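The box under the table, again

Murray Maihi wrote in to ask what I think of the one-box method, the one Nordin has been pushing in its home newsletter since June. You put everything without a place into a single cardboard box, leave it for 200 days, and whatever you haven't fished out by then goes. Murray says it changed his hallway. I have my doubts.

My trouble is with what ends up in there. Nobody's one box holds a tidy set of spare things awaiting judgment. It holds a cable that might belong to the old Wemico radio, or might not, and you can't throw out a cable until you know. It holds paper you meant to read. The method treats all of it as the same kind of stuff, and a warranty card is not the same kind of stuff as an empty packet.

Then there is the box itself. Draster will sell you a special one with a printed date panel. I paid nothing for mine and it holds things just as badly. Cardboard that gets shoved around a tiled floor with a foot goes soft at the corners long before day 200, and mine has only moved between the chairs and the wall. 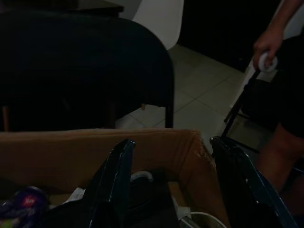
The box by the dining chairs, cables and all.

I'll grant Murray one thing – the table is clear, and I can sit down to eat without moving anything first. But the mess has only dropped two feet, and I still have to go through it by hand at the end. If anyone has finished the full stretch and thrown the lot away unopened, write in. I'd like to hear how long it was before you needed the cable.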